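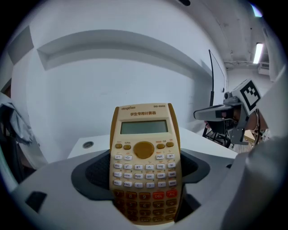 dingbo DQ-82MS and Flondia Stekholm table: desk review

Posted Tuesday, May 8, 2018

The calculator and the table are covered together, as I use them together. The calculator first.

The DQ-82MS follows the usual two-zone layout. Scientific functions are on small white keys with dark legends, and the number pad is orange-brown with white digits. DEL and AC are red and sit to the right of 7, 8 and 9. The color split works well for entry by touch and glance; I stopped looking for the boundary between the zones within a day. SHIFT, ALPHA, MODE and ON are small ovals on either side of the round directional pad, and their labels are tiny. The secondary legends above the white keys are also small, and anyone who needs reading glasses will need them for those.

The cream face with tan-orange side trim is easy to find on a desk full of paper. The line under the logo is in Chinese and says the unit is a student calculator. The keys carry the standard symbols, so the language made no difference to me. I would have preferred ENG and the brackets further from M+, but that is habit from another keypad.

The Stekholm is a plain white rectangular table. Mine is the 1798 mm top, ordered from Geraghty in December. Assembly took 2 hours with a hand driver, and I retightened the legs after the first week. The white surface suits close work. Small pale parts are harder to pick out on it than dark ones, and I put down a sheet of gray card when sorting anything beige. 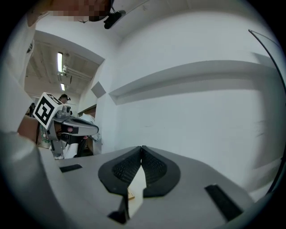 Small beige piece in the gap below the black pads.

The gray grommet is at the far left corner. A charger plug goes through it if fed at an angle. The position is fine for a lamp or a monitor, less so for anything used at the near edge, where the cable has to cross the whole top. A second hole on the right would fix this. Flondia sells a cable tray under the name Zolluvow, but it uses the same corner, so I left it out.

Glare is moderate. With a ceiling light directly overhead I tilt the calculator up to read it, and with side light it can lie flat. 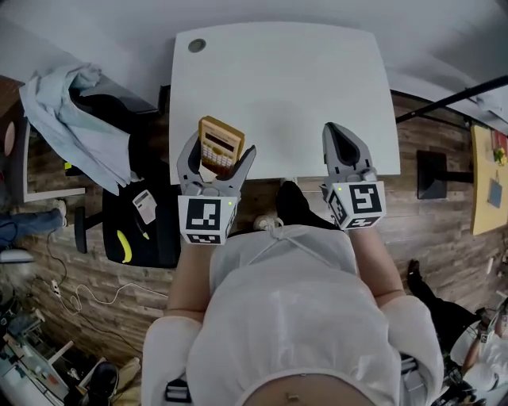
One reader wrote in to say the corner hole on the Stekholm makes sense if the table is pushed into a corner, and that turning the table end for end puts it at the near right, within reach of the chair. I tried this. The cable run is shorter, but my elbow rests on the grommet when I use the number pad, and I turned the table back.

Calculator: recommended, with the note on label size. Table: recommended if the outlet is on the left.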